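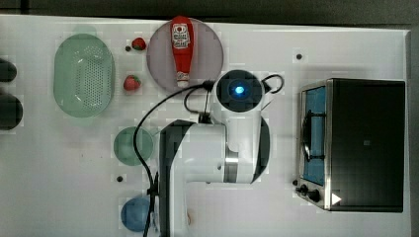

実験ノート 第6冊 42ページ

最終更新:2022年1月4日
分類:音響観測 > 小型鯨類 > 検証メモ

年明け最初の記入。Gwynne定点のスナメリのデータ、去年の続き。

先に書いておくと、自動判定の結果をそのまま報告書に載せる案には反対。理由は下に順に書くが、順番はあまり整理できていない。読む人は適当に飛ばしてほしい。

経緯。10月にGwynne定点の係留系にNanoとLevoを並べて付けた。Nanoはクリックだけを拾って時刻、音圧、中心周波数などを記録する小型のロガー。Levoは波形をそのまま録る。電池がもたないのでLevoは間欠録音にしてある。Nanoの出力はVedbridgeに通すと「スナメリ」「船」「その他」に分かれて出てくる。

Vedbridgeがスナメリと判定したイベントは1052件。この数字が年末の打ち合わせの資料にそのまま出ていて、「前年より来遊が増えた可能性」という一行まで付いていた。前年はVedbridgeの版が違う。閾値も違う。係留の深さも違う。何と何を比べて増えたと言っているのか、打ち合わせでも聞いたが、はっきりした答えはなかった。

1052件が全部本物かもしれないし、全部エビかもしれない。どちらも同じ表からは区別できない。表に信頼度の列はあるが、あの値が何の確率なのか説明書を読んでもわからない。「高いほど確からしい」としか書いていない。学習に使った海域も書いていない。うちの海のようにテッポウエビがうるさい浅場が入っているのかどうか、そこが一番知りたいところなのに。

で、年末からLevoの波形と突き合わせる作業をしている。Levoの録音時間に重なったイベントは257件。これを一件ずつ波形とスペクトログラムで見た。

判定の基準(後で文句を言われないように書いておく):

・狭帯域で、エネルギーの山が高周波側に一つあること。低い側に裾を引くものは採らない
・クリック間隔が滑らかに変わる列になっていること。単発は採らない
・列の途中で音圧が膨らんでしぼむ形が見えること。見えなくても上の二つがはっきりしていれば採る
・迷ったら「不明」。無理に振り分けない

三つ目は甘いと思う。ただ、これを必須にすると短い列がほとんど落ちる。落としていいのかどうか、まだ決めかねている。

見るときはVedbridgeの信頼度の列を隠した。イベントの順番も並べ替えて、時刻がわからない状態にした。夜のほうが多いはず、という思い込みがこちらにもあるので。並べ替えずに見た最初の一束はやり直した。やり直したら判定が変わったものがあったので、隠す意味はあったと思う。気分のいい話ではない。

結果:
 スナメリと認めたもの 117件
 不明 13件
 残りは違うもの

半分に届かない。不明を全部スナメリに入れてやっても、やっと半分を少し超えるところ。

これをもって「Vedbridgeは使えない」と言うつもりもない。117件については確かにきれいな列が写っていて、手で探していたら見落としたと思うものもある。候補を拾う道具としては働いている。ただし候補の件数を動物の出現として報告するのは話が別。

それと、今回見たのは拾ったもののうちの当たり外れだけで、拾いそこねたほうはまだ何も見ていない。Levoの波形を頭から聞き直さないとわからない。そちらが多ければ、件数は過大どころか過小ということだってある。どちらに転ぶかわからないのだから、補正係数を掛けて済ませる案にも乗れない。
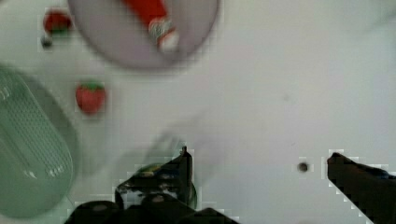 ■ 外れの中身

「違うもの」に入れたイベントの内訳をざっと見た。数はまだ確定していないので書かない。多い順に、たぶん次のとおり。

テッポウエビ。予想どおり。一発ごとは広帯域なので本来は落ちるはずだが、Nanoは高い帯域しか見ていないので、低い側の裾が切れて狭帯域に見えるらしい。エビが多い時間帯は、たまたま間隔のそろった数発が列に見えてしまう。人間の目でも一瞬そう見えることがある。Levoの全帯域を開くと一目でエビとわかるのに、Nanoの記録だけ渡されたら自分も間違えたと思う。

魚群探知機。これは間隔が機械的に一定なのでわかりやすい。わかりやすいのに、なぜスナメリのほうに入っているのかが腑に落ちない。Vedbridgeには「船」の区分があるのだから、そこに入るべき。海面や海底の反射が混ざると間隔が乱れて、生き物らしく見えるのかもしれない。推測なので、次に反射の有無で分けてみる。

係留索の擦れ。荒れた日にまとまって出る。風の記録と並べると相関がありそうに見えるが、荒れた日はそもそも外れの候補が全体に増えるので、見かけだけかもしれない。図にする前にもう一度考える。

正体不明の短い連続音。不明13件とは別。スナメリでないことは言えるが、何なのかは言えない。音響の専門の人に聞いたほうが早い。

■ 前年との比較について

資料の図では、前年と今年の棒が並んでいて今年のほうが高い。見た目にはきれいな図。あれを見ると、増えたのだと思ってしまう。自分も最初に見たときはそう思った。

ただ、外れの割合が年によって同じだという保証がない。今年の外れが半分ほどもあるなら、外れの増減だけで棒の高さはどうにでも動く。エビの鳴き方は水温で変わるし、船の往来も年で違う。前年はLevoを入れていないので、外れの割合を後から調べる手段がない。ここは詰んでいる。前年の生データが残っていれば、今の版のVedbridgeに通し直すことだけはできる。版の違いは消せるが、海の違いは消えない。

「増えた可能性がある」という書き方なら嘘ではない、という意見もあった。それなら「減った可能性がある」も同じだけ書けてしまう。可能性と付ければ何を書いてもいいことになるので、個人的には入れたくない。

もう一つ。仮にイベント数が本当に増えていたとしても、それは鳴き声が届く範囲で鳴いた回数であって、頭数ではない。一頭が定点の近くで長く餌を追えばイベントはいくらでも増える。報告書の読み手は「1052」と見たら、たぶん頭数か目撃回数だと思う。漂着や混獲の件数と同じ表に並べる案も出ていたが、単位の違うものを横に並べるのはやめてほしい。

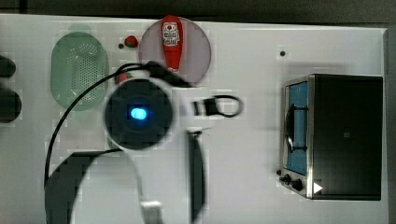 ■ Nano側の不具合の疑い

突き合わせの途中で気づいたこと。NanoとLevoの時計がずれている。

回収時のずれは記録してあるが、それを直線で配分して補正しても、途中の期間で合わないところがある。同じクリックを両方で拾っているはずの箇所を手で合わせたら、補正曲線は直線ではなく、途中で折れていた。温度のせいか、電池の電圧のせいか。電圧の記録はNanoにしかないので、どちらの時計が悪いのかも決められない。「Nanoの不具合」と見出しに書いたが、Levoのほうかもしれない。見出しは後で直す。

これが上の257件に効くかどうか。録音の端に近いイベントでは、重なったかどうかの判定が変わりうる。補正を折れ線にして数え直したところ、出入りはなく257件のまま。たまたまかもしれないので、折れる位置を前後に動かしても変わらないかを確かめること。まだやっていない。

感度も怪しい。Nanoの受波器の校正は投入前にやっただけで、回収後の校正をしていない。回収したときに受波器のまわりにフジツボが付いていた、と作業記録にある。付いたら高い音は届きにくくなるはずで、期間の後半の件数が少ないのはそのせいかもしれない。後半に動物が減ったと読むか、フジツボが増えたと読むか。少なくとも今あるデータではどちらとも言えない。洗う前に校正すればよかったのに、もう洗ってある。次は洗うな、と作業手順の紙に大きく書いた。

■ 反論されそうなことと、今のところの返事

「手で見た判定だって主観では」
そのとおり。見たのが自分一人なので、もう一人に同じ257件を見てもらって一致度を出す。基準は渡すが、自分の答えは渡さない。合わなければこのページの数字は全部保留。

「他の海域ではVedbridgeの精度は高いと聞いた」
聞いた、というだけでは使えない。どの海域で、何と比べて、どの版で、という情報がない。高いのかもしれないが、うちの定点で高いことにはならない。

「残りの期間にも同じ割合を掛ければよいのでは」
Levoの間欠録音は毎時の決まった分に入れてある。定時の船が毎回そこにかかっているかどうか確かめていない。かかっていれば外れが多めに出るし、外していれば逆になる。割合を全期間に広げるのはその後。

「報告の締め切りに間に合わない」
これには返事がない。間に合う範囲で書くなら、検証した分だけを分母と一緒に書くのがいいと思う。棒グラフは外す。

■ 次にやること

・二人目の判定。基準の紙を清書して渡す
・Levoの波形を数日分、頭から通して見る。Vedbridgeの結果は開かない。どの日を選ぶかは乱数で決める
・時計の折れ線補正、折れ位置を動かして再計算
・定時の船の時刻表を手に入れて録音時刻と重ねる
・前年の生データの所在。共有サーバーの古いフォルダにあるはずだが、開こうとしたら権限がなかった
・Vedbridgeの開発元に、学習データの海域と信頼度の定義を問い合わせる。返事が来ても来なくても、その旨をここに貼る
・次回の係留ではLevoの録音時刻をばらけさせる。設定画面に項目はあるが、前に試した人の話ではうまく入らなかったらしい。陸上で一度回して確認

追記。夕方、信頼度の列を開いて手判定と並べてみた。高いほうに本物が多い傾向は一応ある。ただ、一番高い帯の中にも魚探がまとまって入っている。閾値を上げれば解決する、とはいかなさそう。図は二人目の判定が終わるまで誰にも見せないことにして、ファイル名の頭に「未」と付けた。

タグ:スナメリ/受動音響/Gwynne/誤検出/時計補正
コメント(2) シェア(0)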